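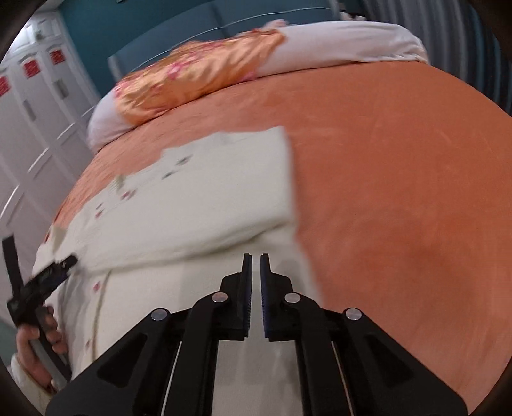

3 minute read

Why Are Sheets So Hard to Fold?

A bed sheet looks like the simplest thing in the house. It has no buttons and no sleeves. It is a rectangle. And yet grown-ups who can drive cars and do their taxes will roll one into a ball, push it into the closet, and shut the door fast.

So what is going on?

Start with a piece of cardboard. Lift one corner and the other three come along, because cardboard is stiff. Now lift one corner of a sheet. The corner comes up, the rest stays home, and everything in between droops.

Cloth is made of threads. In most sheets the threads cross over and under each other, like a very tiny basket. This is called weaving. Each thread is thin enough to bend easily, and the threads can shift a little where they cross. That is lovely when you want a sheet to drape over your knees. It is less lovely when you want a straight edge.

Then there is the size. A big sheet is wider than you are, and your arms stop where they stop. You can hold two corners if you stretch, but a sheet has four. The other two will be on the floor, probably finding dust.

This is why a bed makes such a good folding table. The bed holds the sheet up so your arms don't have to. A plain bedspread helps too. Put a white sheet with little pink and red flowers on an orange bedspread and you can easily see where the sheet ends and the bed begins.

Try it yourself

1. Spread the sheet over the bed. Let the extra hang off the side.
2. Pick up one edge in two places, with your hands well apart.
3. Pull that edge across toward the opposite edge. Go slowly – a sheet in a hurry traps air and puffs up like a jellyfish.
4. Line up the corners, then smooth from the fold outward.
5. Turn and fold the other way. Keep going until it fits on the shelf.

How many times can you fold it? Every fold doubles the layers. One fold makes two layers, two folds make four, and three make eight. Seven folds would make 128, and by then you'd be wrestling a cushion.

What about fitted sheets, the ones with stretchy corners? Those are another page. Bring a snack.

Words to know

Drape: to hang in soft folds
Weave: to make cloth by crossing threads over and under
Crease: a line left behind by a fold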